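Quick one tonight, I have a stats thing due and I've been in the lab since 3 in the afternoon. April is eating me alive.

So, suturing project. For anyone new, I'm in the student surgical robotics group, and our team (me, Brodie Pryor, Stepan Nazarenko) signed up for the Flurndale challenge. Close a cut on a practice skin pad with the two arms, interrupted stitches, then write the controller that does it without you. We are still very much on the driving it ourselves part. You need a pile of runs before the learning code has anything to chew on.

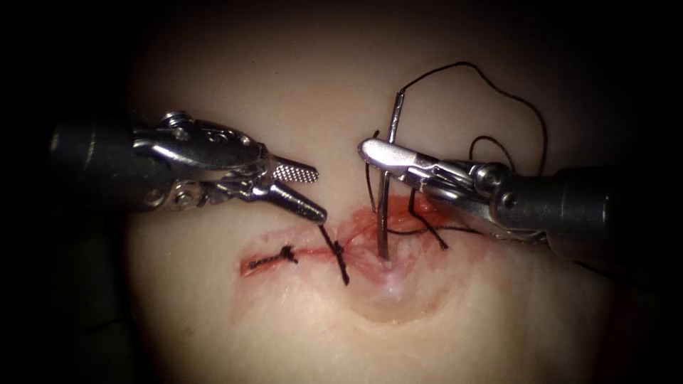
Brodie wants 2,000 stitches logged before we train anything. We have 222. I did the math on that and then closed the laptop. Stepan thinks we can get by with way less if the runs are clean, and I'm with Stepan, mostly becuase I'm the one with the sore thumbs.

The other fight this week was file names. Old runs were saved under whatever somebody felt like typing, so two evenings gone on renaming. We named the new logging script Idell, don't ask. It crashed twice, fixed now, I think it was the timestamps.

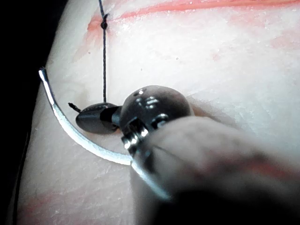
Knots are the slow part. Driving the needle through I can do half asleep at this point, but wrapping the thread with the one jaw and grabbing the tail with the other, ugh. You can't feel anything through the handles so it's all eyes. Pull too hard and the pad puckers up. Brodie is anoyingly good at it and can't explain how. 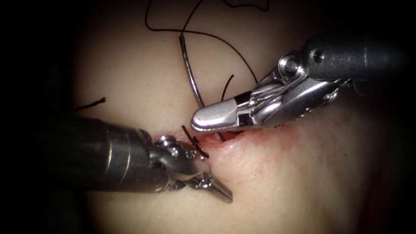

My piece of the code is the thread tracker, and it's behind. Finding the needle is easy enough, it's shiny and it's always the same curve. Thread does whatever it wants. Loops up over the needle, goes back down by the right wrist, and then there's a loose scrap lying off to the left that isn't part of the stitch at all, so the tracker has to learn to leave that alone. Same goes for cut tails on a finished knot. Right now mine lumps it all together and calls it one long thread. Stepan says mask by length first. Trying that tomorrow.

Also we still need to send Hordiienko our draft. 2 pages, none written. Ok, stats.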